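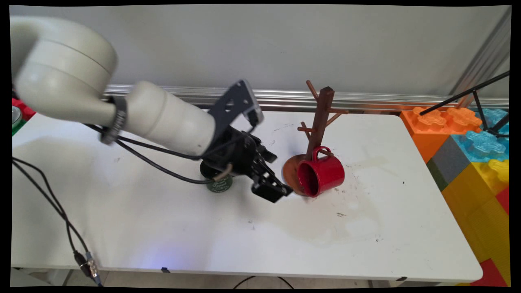
Why does jam keep for so long?

A bowl of fresh strawberries goes soft and furry in a few days. A jar of strawberry jam can sit in a cupboard for months. Both are made from the same fruit, so what has changed?

What makes food go off

Tiny living things called microbes are all around us. They are in the air, on our hands and on the skins of fruit. Moulds, yeasts and bacteria are all kinds of microbe. Most are too small to see, but when a lot of mould grows in one place it shows up as fuzz.

Microbes need water to live, just as we do. A strawberry is mostly water and it has sugar in it too, so it suits them very well.

What the sugar does

Jam has a lot of sugar in it. Many recipes use the same weight of sugar as fruit. Sugar holds on to water, and once it has done that the microbes cannot use the water. If a microbe lands in the jam, the sugar pulls water out of it as well, and it cannot grow.

Salt works in a similar way. People have used it for thousands of years to keep fish and meat.

What the heat does

Jam is boiled in a big pan. Boiling kills most of the microbes that came in with the fruit. It also drives off some of the water as steam, so the jam gets thicker.

The jars are heated too, and the hot jam goes straight into them. As it cools, the air inside the jar shrinks and pulls the lid down tight. You may have heard a new jar pop when it is opened – that is air rushing back in.

Why jam is not runny

Fruit contains something called pectin, which helps to hold the fruit together. When pectin is boiled with sugar and something sour, it makes a sort of net that traps the liquid. Apples and blackcurrants have plenty of pectin. Strawberries have less, so cooks often add lemon juice, or a special sugar with pectin mixed in.

A small test to try

You need two slices of strawberry, two saucers and some sugar.

Put one slice on each saucer. Cover one with a big spoonful of sugar and leave the other plain. Look at them again after an hour. The sugary slice should be sitting in red syrup. The sugar has pulled that juice out of the fruit.

Throw both slices away when you have finished. Do not try making jam without a grown-up, as boiling jam is hotter than boiling water and sticks to skin.

After the jar is open

Opened jam does not keep for ever. Put the lid back on, keep it in the fridge and use a clean spoon. Butter and toast crumbs carry new microbes into the jar. If you see mould on the top, tell a grown-up and do not eat any of it.

Words to know

Microbe: a living thing too small to see without a microscope.
Pectin: the part of fruit that helps jam to set.
Preserve: to treat food so that it keeps for longer.

Written by Duygu Ersoy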